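Showing a robot a task (hand demonstration)

Hand demonstration, also called showing or demo teaching, is a way of getting a robot to do a job by doing the job in front of it, or through it, instead of writing out each move in code.
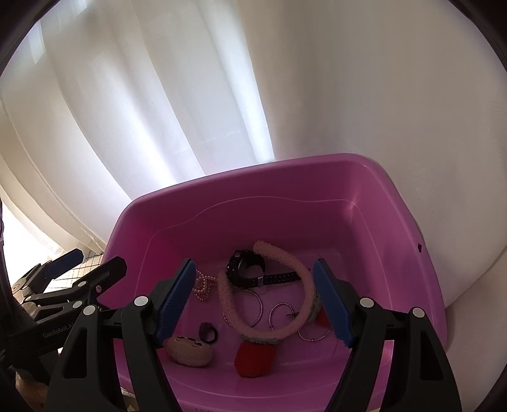
The term covers three rather different habits. Pushing the arm about by hand. Steering it from a distance. Carrying a loose gripper and doing the work yourself while it records. All three end in the same sort of file – a list of where the gripper was, how wide open, and what the camera saw.

Background

Early factory arms were taught point by point with a hanging control box. Slow, but fine for welding and stacking, where the part is always in the same spot. Household things are not like that. A necklace falls differently each time. So does a sock. Interest in showing grew as learning methods got better at coping with mess, and as cameras became small and cheap enough to strap on to things.

Methods

Guiding by hand. The teacher holds the arm and moves it through the task. Good feel for force. Bad for the shoulders, and the teacher's own hands and sleeves keep getting into the camera view, which the robot then learns to expect. Heavy arms need a mode where the motors carry their own weight.

Remote control. The teacher sits apart and moves a smaller copy of the arm, or a pair of handles, or wears a headset. The real arm follows. What is recorded is what the robot did, so nothing has to be converted later. Main complaint is lag. Second complaint is that you can't feel anything – beginners squeeze too hard. Some rigs buzz or push back.

Hand-held gripper. No arm at all. The teacher carries a pair of jaws with a camera fixed near them, often with a very wide lens so the jaws and plenty of the room are both in view. Portable, quick to learn. The wide lens bends straight edges and this has to be allowed for in software. Position is worked out afterwards from the video and a motion sensor, and plain walls give the software little to hold on to. Paired grippers, one for each hand, are used for folding, untangling, opening lids and so on.

Small objects

Jewellery and other little accessories are a common test. Thin hoops sit nearly flat and give the pads almost nothing to close on. Beads roll or bunch up. Fluffy things are easy to pick up but hide whatever is underneath, and a watch strap can catch on its neighbour. Soft ridged pads help a bit. The usual advice is to come in slowly, open only as wide as needed, and pause before closing so that the aproach is clear in the recording.

Stustex, a software firm, keeps a set of sorting tasks of this kind under the name Greleck. It has 19 tasks, 12 of them with small items in a tub or tray. The pile is rebuilt by hand between tries. Tidy piles make for poor training – the robot does well on those and nothing else.

How many tries

Depends on the task, and on who you ask. Natuvico's guide for new teachers, revised in October, asks for sessions of nearly 12 minutes and then a rest, on the grounds that tired people get sloppy and the robot copies sloppy. Fumbled tries are marked and not deleted. A dropped item that gets picked up again is useful, as it shows how to recover.

Problems

Teachers differ. One goes in from the left, another from above, and a simple learner may average the two and hit the rim. Newer methods cope better but not perfectly.

Reach is another. A person with a hand-held gripper can twist in ways an arm can't, so part of the data has to be thrown out or adjusted. The Hou check, named after the lab that wrote it, runs each recording against a model of the arm and flags moves it could not make. It needs the arm's base position first, wich is not always known.

Lighting, too. Strong daylight behind the work washes out bright metal.

See also

Remote handling
Robot gripper
Wide-angle lens
Motion capture

Page last changed 2024-02-11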